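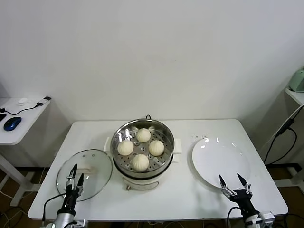
Trikasura: Tabletop Steaming and Serving
Progress report to Kartha, period ending September
Submitted by the Skoranow test kitchen

1. Status

The work is on schedule except for the storage task (section 6), which started late. Setup of the station is complete. The bun layout has been fixed and the lid procedure is in its second draft. Spending is within the approved budget for equipment and slightly over for consumables. The overrun is paper liners and will be absorbed under the same heading.

2. Scope

The grant covers a written procedure for steaming and plating filled buns on a single table, using household equipment with no fixed plumbing and no range. The intended users are small community kitchens that serve in short rounds. The procedure has to cover loading, lid removal, transfer to a plate, and clearing. Recipe development is outside the scope. All buns used in the period were Bisus plain pleated buns, bought ready formed.

3. Station

The station is a white rectangular table against the wall. The electric steamer pot stands in the center, with the side handles pointing left and right and the cord at the back. The stainless steel basket sits in the top of the pot. The glass lid is set down to the left of the pot and the serving plate stands to the right. The side table at the left end is not part of the food area and is used for general items.

Two other arrangements were tried early in the period. With the plate in front of the pot, the person plating had to reach over it to get to the basket. With lid and plate both on the right, the lid had to be moved a second time in most rounds. The present arrangement was adopted after that and has been kept for all logged rounds.

The table top is wiped between rounds. Crumbs and specks collect behind the plate more than anywhere else, and the wiping step in the procedure now names that area.

4. Loading

The basket is loaded with four buns in a diamond: one at the back, one at the front, one on each side. Pleats face up. Five buns were tried with one in the middle. The middle bun touched its neighbors by the end of the cycle and the skins tore on removal, so the five-bun layout was dropped.

The holes in the basket are small and round, and they clog with dough if a bun is set down without a liner and then shifted. Procedure draft 2 asks for each bun to be placed once and left. Tests with and without liners are not finished, and no liner recommendation is made in this report.

Rounds logged in the period: 100
Rounds stopped before the end of the cycle: 9
Main reason for stopping: water level low at start

The low water cases all fell in the first part of the period. A fill check was added as the first line of the procedure.

5. Lid and covers

The lid is lifted by the gray knob, held over the pot to drain, and set down on the left. Draft 1 asked for the lid to be placed flat with the knob up. Draft 2 permits it to rest tilted, which is how most people put it down without instruction. No chips have been recorded in either position.

Clear covers were compared with opaque ones for the waiting stage between rounds. The clear type was preferred by the people plating, as the contents can be checked without lifting. Two drawbacks were logged. Overhead lights leave bright glare on the curve, and fine detail such as pleating is hard to judge through it. For a simple check of whether something is under the cover, it is adequate.

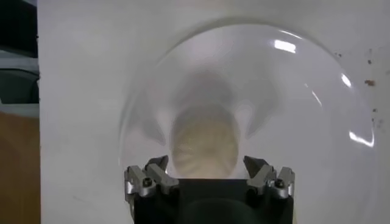 Figure 2. Clear dome on a white surface. The beige item seen through it is blurred, with faint ribbed lines.

The procedure will therefore call for the cover or lid to be off before buns are inspected for tears. The lighting over the table will be left as it is.

6. Plating and storage

The large white plate takes a full basket load without stacking. Its glossy surface wipes down easily. Buns slid on it when the plate was wet from washing, and a drying step has been added.

The storage task covers where the pot, basket, lid, and plate go between sessions. Shelf space was only cleared near the end of the period. A trial arrangement with the basket stored inside the pot is in use. Results will be given in the next report.

7. Budget

Equipment and consumables to date: 2,102
Share of the consumables line remaining, percent: 30

Amounts are in dollars. The spare lid on order is not included. No change to the total is requested.

8. Next period

Finish the liner comparison and issue draft 3 of the procedure.
Run the storage trial with the full set of equipment.
Test the procedure with people who have not used the station before.
Confirm with Kartha whether the printed version should be one sheet or two. The current text fits on one side only if the clearing section is shortened.

Open item for Kartha: the grant terms mention a second basket tier. The pot has been used with one tier throughout. Please advise if two-tier loading is still required, as it would need a new set of rounds.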